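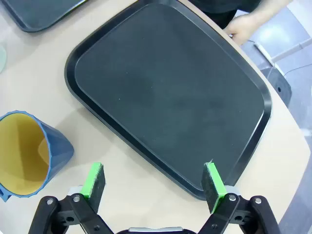 Putting Cups on Trays: Our Build So Far

Our project, which we named Siver, is a two-armed table clearer that we have been putting together in the shared workshop at Horstead since August. There are three of us, plus Elżbieta Cieślak, our very patient advisor, who lets us stay until 10 in the evening when things are going well (and sometimes when they aren't!).

We printed the green fingertip holders ourselves and faced them with dark gray foam. It took 13 prints to get a pair we liked, and I'm still fond of a few of the ugly early ones. A cup on its side is our hardest case by far, and the blue one with the yellow inside has given us more grief than everything else put together. 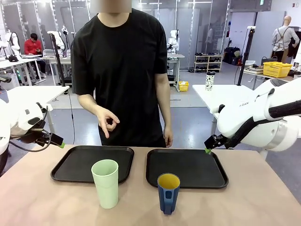

Page last changed: August, 5:30 pm

Each run starts with two black trays side by side and a cup near each of them. The tall mint-green cup is the easy one, bless it. For the shorter blue cup we slowed the arm down by 30 percent near the rim, and we want to try softer foam next, if Elżbieta can find us a sheet of it.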